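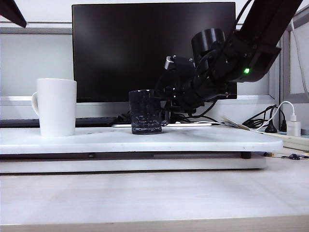
About Tinus

Home / About us / Delivery / Washing and care / Contact

Tinus is a small company that lends, sells and looks after mugs for places of work. We began with offices, and offices are still most of our work, but we also serve two music schools, a dentist and a garage. Our address is the ground floor of Annan House, where the mugs are stored, checked and packed. You are welcome to visit, only please write first, as the door is locked when we are out on delivery.

My name is Ayuba Amegashie and I write most of the pages on this site. English is my third language. If a sentence is not clear, please tell me and I will change it.

How the company began

Before Tinus I worked in the accounts department of a firm that sold window parts. Every person there brought a mug from home. In the cupboard were mugs with football teams, mugs with names of people who had left long ago, and one with a broken handle which nobody wanted to throw away. When visitors came, we gave them paper cups, and the paper cups were too hot to hold, so we gave two, one inside the other.

I asked the manager if I might buy a set of proper mugs. She gave me a little money and I bought 50. They were all the same and all white. In the first month everything was fine. In the second month people began to mistake them. Two colleagues sitting at one desk would both put down the mug, turn to the telephone, and afterwards they did not know which was which. Some people stuck tape on the handle. Others brought their old mugs back from home.

From this I learned that a workplace needs mugs which belong together on a shelf but are easy to tell apart on a desk. It is a simple idea and the whole company is built on it.

The two mugs

We keep to two models. Customers often ask for a third and we have tried some, but we always came back to these.

The Dresent is the tall white one. It is plain, with no printing, and it is a little wider at the rim than at the base. The handle is a curved loop. People who drink tea usually choose it, and people who like to fill a mug once and then not stand up again before lunch.

The Bronetti is shorter and black. The sides are nearly straight and the lower part has a rough pattern in grey and black, which you can feel with the fingers when you pick it up. Its handle has corners, quite different from the Dresent. Coffee drinkers like it. So do people who have a small desk, with a keyboard and papers and not much room left.

You can know your own without looking carefully. Tall or short, white or black, round handle or square handle. When two people share a desk, we advise one of each. When four people share a desk, we still advise two and two, and we can put a small coloured dot under the base of one from each pair.

We do not print logos on them. Several customers were disappointed about this, and one large order went to another supplier. I understand it. But a printed mug cannot go to the next customer, and lending is the main part of what we do.

How lending works

You tell us how many people you are and how many drink tea or coffee at the same time. We bring the mugs in crates, put them in your cupboard and take the empty crates away. You pay each month for the number you have. If your office becomes bigger or smaller, we bring more or collect some, and the payment changes from the next month.

At present we have 600 mugs in use with customers and a smaller number on our own shelves for replacements.

Broken mugs are replaced without charge, up to 4 in a year for each customer. After this we ask for the cost price. Please keep the pieces in a bag if you can and give them to the driver. We like to see where a mug has broken. Most often it is the handle, near the place where it joins the body at the bottom, and most often the cause is a dishwasher that was filled too tightly.

Lost mugs are another matter. They go home in bags, they stay in cars, they hold pens. We do not search for them. Once a year we ask each customer to look in the drawers before we come, and usually this is enough.

Our smallest order for lending is 9 mugs. For buying there is no smallest order, and you can collect a single mug from Annan House.

A mug beside a computer

Many customers ask where a mug should stand on a desk. It sounds like a strange question for a company, but we receive it so often that I will answer it on this page.

If you have a shelf or a raised stand in front of the screen, this is a good place. It is in view, so you do not push it with the elbow. Put the handle to the outside, to the left if you take it with the left hand, to the right if you take it with the right. Two people working at one screen should leave a wide space between their mugs. And if you have only the flat desk, put the mug on the side away from the mouse, and a little behind the keyboard.
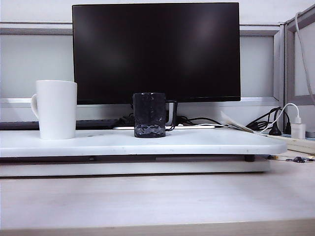
Kwaku Opoku wrote to us in July that his office had stopped arguing in the kitchen after the second week. He said that before, there was always somebody asking who had taken the good mug, and now there was no good mug, there were only the tall ones and the short ones, and each person had settled on a side. He also wrote that the short one cools too quickly for him when he is on a long call, and he asked if we would ever make it with a lid.

We do not plan a lid. Lids disappear faster than teaspoons, and they need their own place in the dishwasher. For long calls I would suggest the tall mug, or a smaller coffee and then a second one. But I was glad to have the letter and I have kept it with permission to use it.

Washing and checking

Your mugs can go in your own dishwasher on the normal programme. Please place them upside down with a little space between, and do not put one inside another. The Dresent needs the taller rack. In some machines the upper basket must be lowered one step, otherwise the spray arm knocks on the base and you will hear it.

For tea marks inside the white mug, use a spoon of baking soda and warm water, and leave it for the length of a lunch break. Steel wool is not necessary and it makes small lines where the next tea will stay. The rough part of the black mug can hold a dried drop of coffee, and a soft brush takes it off.

When mugs come back to us, we wash them again, even if they look clean. Each one is then turned under a lamp, and a finger goes along the rim and around the handle. If there is a chip on the rim it does not go out again. If there is a small mark only on the base, we smooth it and sell the mug at a lower price from the shelf near the door.

Packing

We use cardboard dividers in the crates and no plastic. Tall and short mugs go in separate crates. At the beginning we mixed them, and the short ones moved too much under the lid - the driver could hear them at every corner. The dividers are used until they become soft, then they go in the paper recycling.

When we deliver

Deliveries leave Annan House at 7.30 in the morning, so that the mugs are in the cupboard before most people want the first coffee. If your building opens later, tell us and we will put you at the end of the round. We need a place to stop the van, and a lift if you are above the second floor.

Working with us

We are a small team and do not often have a free position. In the months before summer we sometimes need help with washing and checking, mostly in the mornings. The work is standing, the room is warm, and the radio is chosen by the person who arrived first. Please send a short letter, no photograph, and say which hours are possible for you.

Contact

Use the form on the Contact page or send a card to Tinus, Annan House, ground floor. We answer in the order in which letters arrive. For broken mugs you do not need to write at all, just tell the driver at the next visit.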